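21 Jan 2026

Transcript coding, Florkum council race, media appearances set. Picked up where Abena Agbenyega stopped: 252 clips total, 40 still uncoded this morning, 29 left now.

Codebook change. "Declines to answer" and "redirects to opponent" were being merged by two of the coders whenever the candidate did both in one turn. Split them again. The first clause decides the code; the second clause goes in the notes column. Recoded the Nurnport debate under the new rule. Agreement went up on the tax questions and stayed flat on policing. Policing prompts are longer and often contain two questions, so the coders pick different ones to score against. Baldur Nørgaard wants those prompts segmented before coding. Agreed, but not for this batch. 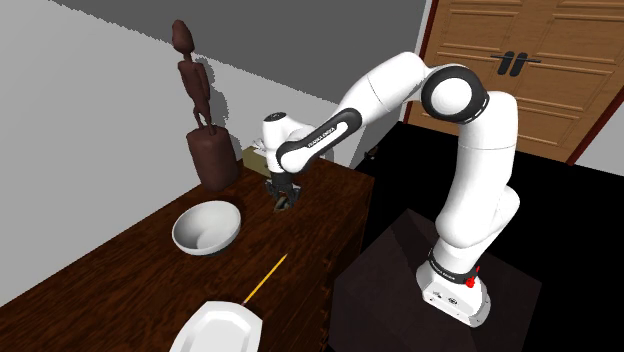
Render: white arm on dark base block, brown wooden table.

Radio interviews from the Grerden station are a separate problem. The host talks over the end of most answers and the automatic transcript assigns the overlap to the wrong speaker. Fixed 2 by hand, slow. For the rest, flag the overlap and leave it out of the evasiveness score. It stays in the word count.

Scheduling data: canceled and moved appearances now have their own sheet. Source is the campaign's public calendar, old versions saved since June. A moved event counts once, under the original date. The Saxena town hall was moved twice and had been entered as three events. Corrected.

To do: finish the remaining clips, rerun agreement by topic, send Abena the policing disagreements without coder initials. Ask Baldur which calendar version he used for his chart, as his totals do not match the sheet.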